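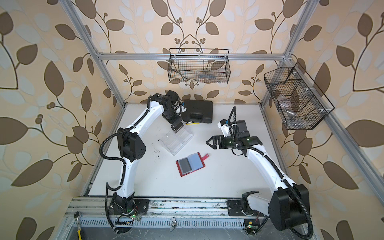 Newsletter > Odds and Ends > Sorting Out

Search the newsletter Go

The great card wallet clear-out

I've been putting this one off since May, when I stood at the till in Mwakalinga and couldn't find a single card I wanted. So this month it's wallets! Mostly the red leather sort with a snap strap, the kind with clear sleeves bound down one side like a little book.

My first job was taking the cards out. I had 30 to go through, and two of them turned out to be for the same shop in Trurnwood – which tells you how often I look. Membership cards are the worst for hiding, especially the dark ones, which sit one behind the other and all look alike.
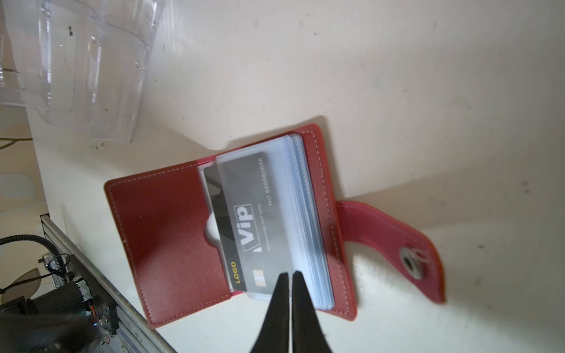
What goes where

Everyday cards go back in the wallet, one to a sleeve. Everything else goes in a clear box with compartments, and I do like being able to see through the lid.

I keep the VIP ones together now.
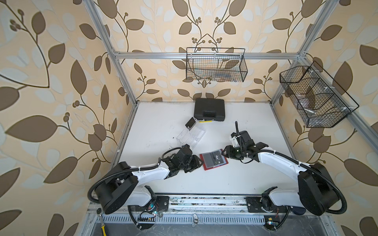 Old ones get cut up, unless there's still credit on them (check first, I lost a fair bit at Clonudari that way). Pens I've given up on. They live wherever they land, usually by the black carrying case.

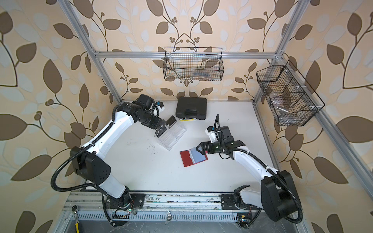

VIP card at the clear organiser, red holder alongside.

If you've a better system for loyalty cards, do write in – I've still got a drawer to do.

Filed under: Tidying, Bags & Wallets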